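Plekeo opens its Gurden repair workshop to everyone

GURDEN, October 21, 2021 – Plekeo, the neighborhood repair group, is opening its workshop on Alipour Street to the whole town this fall, and we couldn't be happier to finally share the news! Anyone with a wobbly chair, a torn coat or a lamp that won't switch on can bring it in and fix it alongside people who love doing exactly that.

The idea grew out of a trial we ran in September. We had set aside 30 places and they filled up so fast that we added a second evening. Neighbors came with toasters, backpacks, picture frames and one very old accordion (we're still working on that one). Plenty of them stayed on after their own repair to help at the next bench.
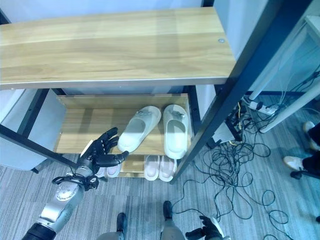 Membership is free for the first 2 months, and after that people pay what they can. Tools, thread, glue and common screws are all included. If a repair needs a special part, we'll help you find it and order it at cost.

We're also starting a lending shelf with 200 hand tools, many of them given by families in Gurden. Members can take a tool home for a week. Drills and sanders stay in the workshop for now – we'd like everyone to try them with us first.

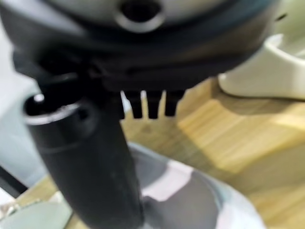 Plellonell, the hardware store across the street, has given $2000 toward new workbenches and better lighting, and the difference is wonderful, above all on dark afternoons when people are sewing. The old benches have gone to the high school's set-building club.

Sewing evenings, a bicycle clinic and a beginners' class in furniture repair are on the fall schedule. Children are welcome with an adult, and no experience is needed for any of it. Items should be small enough for one person to carry in. Please leave microwaves at home, as we can't open them safely.

To book a bench or offer tools for the lending shelf, stop by the Plekeo front desk during workshop hours.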